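Home | Setup | Collection | Replay | Scoring | Support

4.3 Garment folding on a soft surface

This section covers the fold trials used to compare the Rinix policy with the Gwilliam baseline. Complete section 4.2 first.

1. Load the task file and set the episode count to 70.
2. Lay the shirt on the bedsheet and smooth out the large wrinkles by hand.
3. Close and open both grippers once. Check that the status light is green.
4. Start recording, then fold. Stop when the shirt forms a rough rectangle – small creases are allowed.
5. Score the end state on the Porkus sheet before touching the garment.

CAUTION: Do not press the jaws into the mattress. Contact force drifts on soft surfaces.

NOTE: Of 362 episodes in the March set, 32 were rejected for late stops. Emrys Rees rescored 11 of these, and they are kept in a separate folder. Leave them out of training.

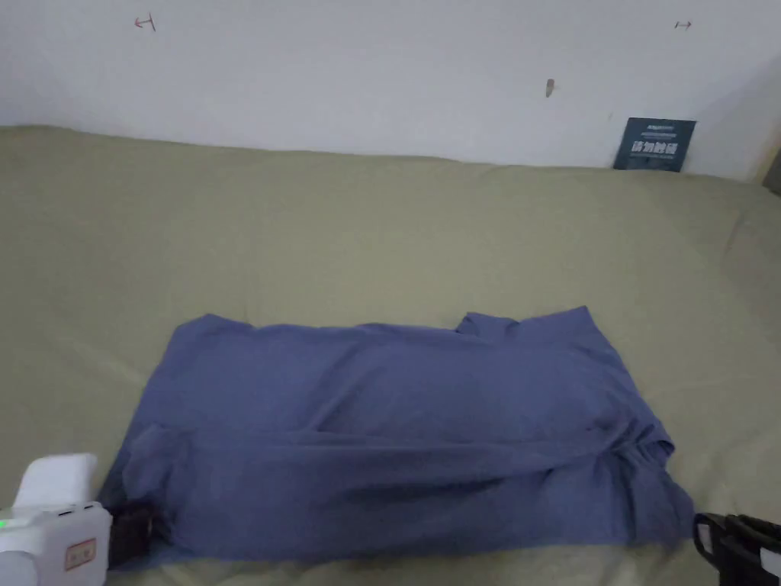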